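Keeping cut strawberries nice on a table for an afternoon?

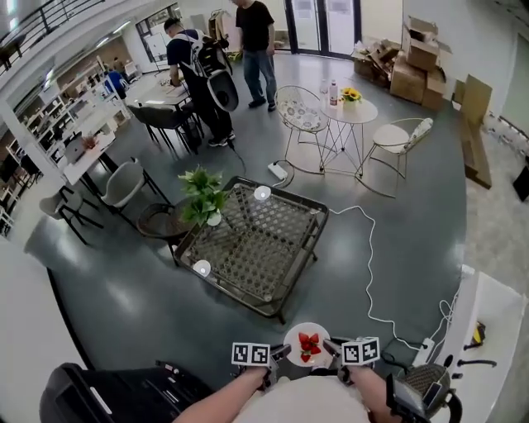
Strawberries on the white plate, with the low table and the sunflowers behind.

Hi all, first time posting in the food and hosting section. I'm putting out small plates of strawberries for an open afternoon at our place in Stanthorpe, with the low lattice-top table in the middle and the little round one with the sunflowers behind it. My trouble is that by 4 pm the berries go dull and there's a pink puddle under them. Should I wash them in the morning, or right before? And do I take the green bits off or leave them on? I also can't decide if the plates belong on the low table at all, the lattice top makes me nervous with anything small and round. Budget is tiny, I've already spent more than I meant to on flowers!
Yu-ting Hsu

Grarnico
Wash them right before, and dry them properly - I mean really dry, spread out on a towel for a while, then patted. The puddle is mostly water plus juice from the cut ends. Leave the tops on and don't slice anything. If you have to cut them, do it in two lots and keep the second lot in the fridge until people start drifting in. Small piles are good too, I used to heap mine in a big bowl and the bottom ones always got squashed.
Lattice tables are fine if the plate is wide enough to sit flat. Give it a nudge before you put food on it. I'd worry more about the cables on the floor, I can see a white one curving right past that table. Tape it down or run it along the wall before you have guests walking through with drinks.

Xia
just buy the smaller ones they last longer

Turkanham
Agree with Grarnico on drying. I'd skip the sugar as well if you were thinking of it, sugar pulls the juice out and you're back to the puddle. One more thing - sunflowers can drop yellow dust on everything under them, so keep the berries off the little round table. I lost a whole plate of meringues that way one October and I'm still a bit sore about it.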